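The long haul of Orkov

A horror novel in 101 parts is reaching its readers by mail

Every other week an envelope leaves a small office above a shoe repair shop in Clasosbridge. Inside are six or eight printed pages, folded in three. They carry the latest part of Orkov, a horror serial set in a drowned mining town, and they go to 2,212 people who have paid to be told the story slowly.

The writer is Bleddyn Prothero. He had published two novels before this, both out of print, and he drafted Orkov as a third. It came to more than 1,230 typed pages. Four publishers turned it down on length alone.

"They were polite," he says. "One of them asked if I could lose the town. I said the town was the book."

Saimi Harju read the manuscript in one winter. She runs Mustonen, a press that until then had put out short runs of ghost stories and one cookbook. She did not think she could sell it as a single volume either, and the printer's quote settled the matter. But she had noticed that nearly every chapter ended with somebody about to open a door, and she suggested sending it out in pieces.

Serial horror is old. The cheap weeklies of the nineteenth century ran vampires and murderers for years at a stretch, often with no plan for how things would end. A writer who was paid by the line had good reason to keep a villain alive. Plenty of those stories are close to unreadable now in one sitting. Characters forget their own names and dead men turn up at dinner.

Prothero has read a lot of them and says they taught him what to avoid. Orkov was finished before the first part was mailed, although he still rewrites each installment in the month before it goes out. Harju allows this up to the Monday when the pages are set. He has missed that deadline twice.

The story itself starts quietly. A surveyor named Skeller comes to measure the water level over the old town and finds that it drops by the same small amount each night. By part nine the church roof is showing. By part twenty there are lights in the upper windows of the school, and Skeller has stopped writing to his sister. Very little blood is spilled in the first year. Most of the fear comes from the water going down on schedule and the people on the shore getting used to it.

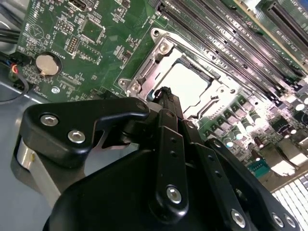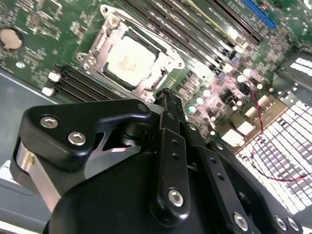
Page last changed: 4 October 2023

Readers have their own ways of handling the wait. Eero Nurmi, a retired bus driver, lets three envelopes build up and reads them together on a Sunday. Pentti Heiskanen reads each part the day it comes and then again just before the next one. He keeps them in a ring binder with a hand-drawn map of the town at the front, which he has had to redraw four times.

"The street with the bakery was on the wrong side of the river," he says. "That was my mistake. The pit entrance was Bleddyn's."

Prothero agrees that it was. A correction went out with part 38, set in the same type as the story, and a few subscribers took it for a clue. Letters about it came in for weeks.

There have been 335 letters altogether since the serial began, and Harju has answered most of them on plain postcards. Some readers want to know whether the surveyor lives. Some complain about the mail. A man in the north of the country sent back part 17 with the spelling marked in green ink, and he has gone on doing so with every part that followed. Harju now sends him the proofs.

Not all of it has worked. The stretch from part 44 to part 52 leaves the lake for a long trial in the city, and subscriptions fell while it ran. Žydrūnas Vaher, who reviews horror for a small quarterly, called those parts "a locked courtroom with the reader inside." He stayed on, and he thinks the parts since then are the best of the book. He also thinks that the slow pace covers for some thin characters, the sister above all.

"In a bound book you would notice how little she does," he says. "With two weeks in between, you fill her in yourself."

Prothero does not argue with that. He says he has given her more to do in the rewrites, and that parts 70 to 74 are hers almost entirely.

Money is tight but steady. Subscribers pay for ten parts at a time – Harju did not want to be holding anyone's cash for a book that might stop – and postage takes close to half of it. The two of them have talked about an electronic edition and put it off each time. Prothero has no strong objection. Harju does not want people reading ahead of the mail.

Part 66 goes out next. The last installment is due in June of the year after next, if the printer's folding machine holds up. Back parts are sold in sets of ten, apart from the first set, which is being reprinted with the bakery street where it should be.

Contact the magazine | Subscriptions | Copyright, all rights reserved | Back to top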